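Urnbridge Leather Balm, 9 oz tin

Item no. 2688
Maker: Gromo
Use: belts, wallets, straps, bag handles, work boots
Not for: suede, nubuck, patent leather, fabric

Product details

Urnbridge is a firm wax and oil balm for smooth finished leather. It replaces oils lost through wear and leaves a low sheen. The balm contains no dye and no silicone. Some darkening is normal on tan and light brown leather, and most of it fades within two days. Test on a hidden spot first.

The formula was revised in March. The current batch has a higher share of beeswax and is stiffer in the tin than the old one. Drying time is unchanged. Tins from both batches can be used on the same item.

One tin covers about 2000 square inches in a single thin coat. Old, dry leather takes up more.

Directions

Brush off dirt and grit. Wipe with a damp cloth and let the leather dry at room temperature. Take up a small amount of balm on a cotton cloth and work it in with short strokes, edges included. Leave overnight. Buff with a clean, dry cloth.

Take belts out of their loops before treatment. Wet balm will mark denim, and the stain is hard to remove. Keep balm off buckles and snaps; residue on plated metal dulls the finish. Empty wallets and leave them open until buffed. 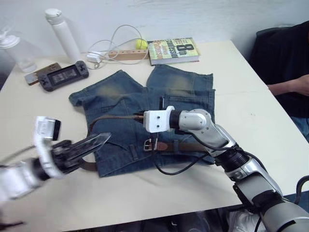
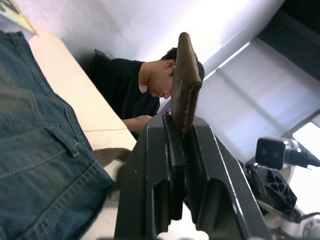 For cracked leather, apply a second coat after the first has been buffed. Balm will not close a crack that runs through the full thickness of the strap. Sewn edges need less product than the face, as thread holds wax and collects lint.

Storage

Close the lid fully. Store below 90 degrees F. Balm that has melted and set again may look grainy but works as before.

Sizes and related items

9 oz tin, item 2688
2 oz travel tin, item 2689
Boateng horsehair brush, small
Tetgate cotton cloths, undyed

Questions about bulk orders go to Trinidad Vergara at the trade desk. Safety data sheets are sent on request.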